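# What the Folding Table Cost Me

When I signed up to plan the equipment budget for a small kids' resale business outside Boston, I figured the robot arms would be the whole conversation. Two arms, one price, sign here, done! I had a spreadsheet with four lines on it and I was very proud of those four lines. By August it had grown so long that I had to shrink the type to print it.

Our plan was simple enough. Grikorcombe takes in used children's clothing, sorts it, folds it and ships it out in bundles, and the folding eats up more of the day than anything else. So we set up a trial station and started with the stuff we get the most of, which is pull-on jeans. 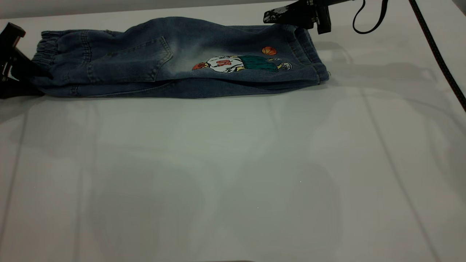
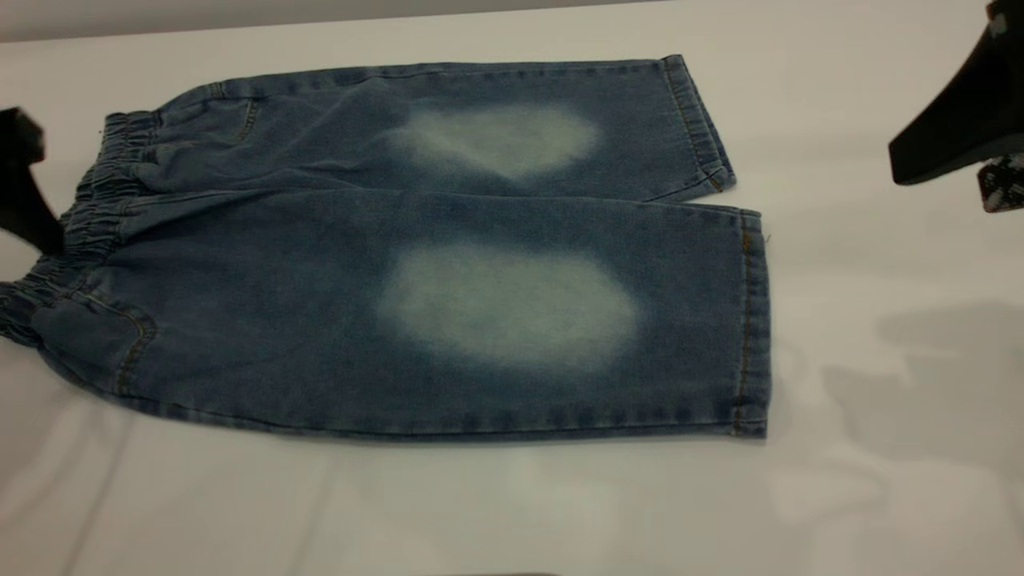

Jeans sounded like the easy pick to me (they're thick, they hold a crease, they don't float around like a tutu). Then I started pricing the job and found out how many of my dollars were going to follow the denim around. Elastic waists bunch up. Cuffs roll. Legs end up a little uneven, and somebody has to decide how uneven is okay for a bundle that sells for less than a sandwich. I put that question off for weeks, and I shouldn't have, because how fussy you are about the fold decides which grippers you shop for.

Let's talk about the table, because I got that one wrong first. I had it down as "table, existing." We own plenty of tables! Ours wobble, though, and you can't bolt an arm to a wobble. A stiff frame with a smooth white top, delivered and leveled, came to $1440. I sat in my car and ate a whole sleeve of crackers after that quote. I'd still pay it again, mostly for the leveling, which took two people most of a morning and which I would've botched.

Then came the gripper fingers. We got quotes from two suppliers, Issahaku and Brelus, and they couldn't have been laid out more differently. Issahaku sent one number for everything, fingers and mounts and a setup visit, $2620 all in. Brelus broke everything out into little pieces, and the first page looked wonderfully cheap until I reached the mounts, the cables, the spare pads and a charge for "commissioning" that I had to call and ask about. Once I'd added it up we were at $3000 on the nose. I don't hold it against them - the person on the phone was lovely, and I learned what half the parts were for by reading that quote. But if you're comparing two of these, rewrite them both in your own format before you let yourself like one.

We went with Issahaku. I added a second set of finger pads to the order and I wish I'd added a third.

Here are the lines I'd put on the sheet from day one, if I were starting over:

- Finger pads, a year's worth, with the reorder time written next to them
- Cable clips and guards (cheap, and we ran out)
- Lighting, even if you think the room is bright
- Floor space, priced at whatever you pay per square foot
- Staff hours for the trial, counted as real money
- A box of clothes you're willing to ruin

That staff hours line is the one I fought about with myself the longest. It felt like cheating to charge the project for people who were on the payroll anyway. But they weren't sorting while they were standing at the station, and the sorting piled up, and I was the one ordering pizza at 7 p.m. so we could catch up. So it goes on the sheet now. Pizza too.

I also got some good advice I'd like to pass along, which was to budget the trial and the real installation as separate projects. I'd lumped them together, so every surprise in the trial felt like the whole thing was sinking. Once I split them, the trial had its own limit and its own end date, and I slept better. The second sheet is still mostly blanks. I've got a floor plan taped over my desk with the new station penciled in by the loading door, and I've already moved it once, on account of the draft.

Next up is sweaters. I've asked for a quote on softer pads, and I've left a very wide column for it.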